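4.2 Sweeping and gathering

Of the chores in our list, gathering loose material is the one that people find easiest to explain and machines find hardest to finish. Wiping a worktop, closing a drawer or setting down a cup all end in a state that can be checked with a single measurement. Gathering does not. The material spreads, splits and packs as it is pushed, and the last few pieces usually cost more time than all the others together. We therefore treat it separately from the pick-and-place chores of Section 4.1.

Two versions of the chore were used. The household version, set up in the Grenwood kitchen, asked for dry lentils to be swept across a worktop and into a dustpan held against its edge. The shop-floor version, set up on a bench at Justton, asked for small parts to be pushed across a flat board and into a tray through a gap between two rails. The second is the simpler of the two, and we report it first. Both used the same arm and the same learned controller, Farouk, which takes camera images as input and gives short runs of motion commands as output. No force sensor was fitted. The controller was trained on 62 demonstrations of the board version, recorded by operators who guided the arm by hand, and on a smaller set for the kitchen version.

Each board trial began with the parts tipped out by an operator, who was asked not to arrange them. A trial ended when the board was clear, when a part left the board by any route other than the gap, or when the time limit was reached. The arm was allowed to lift the pusher and start a new stroke as often as it liked. We did not permit any change of tool during a trial, so the same straight edge had to serve for the bulk of the parts and for the strays.
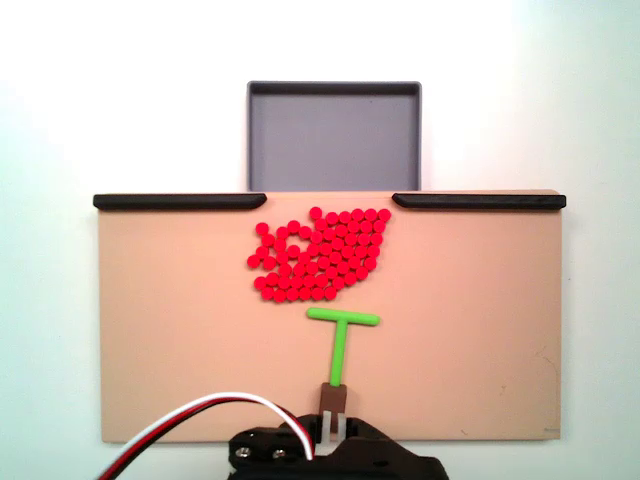 Figure 3. Shop-floor version of the gathering chore: red discs, green T-shaped pusher, and grey tray behind the gap between the black rails.

The main difficulty in gathering is that the tool touches only a small share of the material at any time. Everything else is moved by its neighbours, and the controller has no direct say in where it goes. A wide crossbar helps, but only for what lies in front of it. In Figure 3 the bar is under the right half of the cluster, where the discs are packed most closely, while those on the left form a looser arc around a bare patch of board. A push straight towards the tray from such a position acts mainly on the dense part, and the thin part has to be dealt with by a later stroke or by a sideways movement of the bar. Human operators tended to do the sideways movement first. Farouk used it seldom, although it was present in the training data.

Over 70 board trials, the controller delivered most of the parts in nearly every case but cleared the board fully in a much smaller share. We give both measures, as the first alone is misleading. A person who asks for a bench to be cleared does not regard a bench with strays on it as cleared, and in the shop-floor setting a single part left behind may stop the next job. Earlier work has often reported the share of material moved, which rewards a policy for its first few strokes and says little about the rest.

Failures fell into 2 groups. In the first, the parts jammed at the gap. A broad, dense cluster arriving at a narrower opening has to change shape in order to pass through it, and if it is pushed too quickly the pieces lock against one another and against the rail ends. The arm, having no measure of force, continued to push. On some trials this freed the jam and on others it forced parts up and over the rail. A human operator backs off and approaches again at a slight angle – a habit that none of our operators mentioned when asked to describe what they did, but which appears throughout their recordings.

In the second group, strays were left at the sides and the controller did not return for them. It is tempting to put this down to vision, but replaying the stored images through the detector showed that the strays had been found in all but a few trials. The fault lay in the choice of stroke. When few parts remained, the controller began motions suited to a full board, with the bar centred on the gap, and passed beside the parts it was meant to collect. Adding 6 demonstrations that started from nearly cleared boards reduced this kind of failure but did not remove it. We did not test larger additions.

The kitchen version was harder in each respect. Lentils roll, the dustpan lip stands a little above the worktop, and there are no rails to keep the material in line. The controller trained on the board data alone was of no use here and often swept the lentils off the side of the worktop. With kitchen demonstrations added it produced reasonable strokes, though it stopped early in almost every trial. Operators finished the chore by lifting the pan and tapping it, or by using a fingertip on the last few lentils. Neither action was open to the arm while it held the sweeping tool.

We also compared Farouk with Gramunwood, a scripted routine that divides the board into strips and sweeps each one inwards and then towards the gap. The script was slow and made many strokes over empty surface. It nevertheless cleared the board more often than the learned controller, since its strips covered the sides whether or not any parts were there. In the kitchen its advantage disappeared, as the strips had been laid out for a board of known size and the worktop had a hob on one side.

On the present evidence, we would rate gathering on a fixed bench as possible with supervision, and gathering in a kitchen as not yet possible at a standard a householder would accept. The time taken matters less in the first setting, where the arm can work between shifts, provided that a jam is detected and the arm stops. A current limit on the wrist motor may be enough for that purpose – we return to it in Section 5.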